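Besside workshop lets visitors teach a robot arm to tidy up

Anyone who has ever begged a child to put things back in the toy box would have enjoyed Wednesday evening at the Besside center in Biltthorpe, where a full room of adults waited patiently for a turn at doing the same job with a robot arm.

The open evening was run by Zalewska, the small local outfit that has spent the past year working on ways for people with no programming background to show robots simple household chores. Visitors could try both of the methods the team uses. In one, you take hold of the arm and move it through the job yourself. In the other, you stand back with a hand controller and steer from a distance, watching the gripper and trying to remember which way is left from the robot's point of view (harder than it sounds!).

Bogumił Kołodziej, who leads the teaching work at Zalewska, opened with a short talk and then got out of the way as quickly as he could. "I can talk about this for hours, and you'd learn more in four minutes with your hands on it," he told the room. He was right. By seven o'clock there was a line back to the coffee table, and several people who had finished their turn had gone straight to the end of it to have another.

The remote control half of the evening began on a screen. Zalewska has new drivers start in a simulated living room, where a bump costs nothing and the whole thing can be put back to the beginning with one key press.
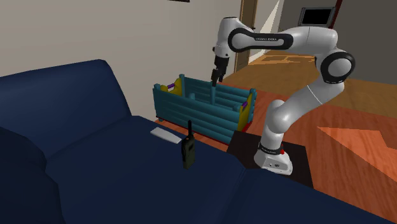

Teaching by remote control comes down to recording good runs, and Kołodziej was refreshingly frank about how many of them are bad. A driver picks something up, carries it over, lets it go, and the computer stores every movement along the way. Do that enough times and the robot has something to learn from. In the living room task the goal is to get small items off the sofa and into the crate on the floor behind it, and the walkie-talkie standing on the seat cushion gave people the most trouble. It has only a short antenna, but first-timers kept going for it and knocking the whole radio over. The better drivers came down over the body with the fingers straight, lifted well clear of the sofa back, and did not start lowering again until they were over the open top of the crate. Those runs were a pleasure to watch - slow, smooth, and with hardly a wasted move.

Kołodziej asks for 100 clean runs before he trains anything on a new task. The group on Wednesday managed 12 that he was willing to keep, and he seemed delighted with that. A run is thrown out if the driver stops for a long think halfway through, since the robot will learn the stop along with everything else. One visitor asked whether that meant it could pick up her habit of going back to check. It could, Kołodziej said, and an early version had done just that after a week of practice with a very careful driver.

The hands-on station was in the next room, with a real arm and a tray of kitchen sponges. Moving an arm by hand feels odd at first. The joints go light when you press the guide button, and then the whole thing follows you like a well-oiled desk lamp. Most people had the sponges going from tray to bowl by their second try. When Kołodziej played one of the runs back, with the arm repeating a retired bus driver's rather grand sweeping motion all by itself, the room broke into applause.

Which method is better? The team uses both. Guiding by hand is quicker to pick up and good for jobs where the path matters, such as wiping a counter. Remote control keeps the person's arms out of the camera's view and makes it easy to practice in simulation first, though it takes nearly an hour before most people stop fighting the controls. Software for storing and sorting the runs comes from Prollness, and visitors could look through their own attempts on a laptop afterward. Quite a few stayed to do so, wincing cheerfully.

Zalewska will be back at Besside in December with three stations in place of two. The new one will have folded towels, which Kołodziej described as "much worse than the radio, and much more fun." Places are free but have to be booked at the front desk, and drivers under 16 need to bring an adult. People who took part on Wednesday are welcome to come again and add to the living room runs, which the team plans to keep collecting until then.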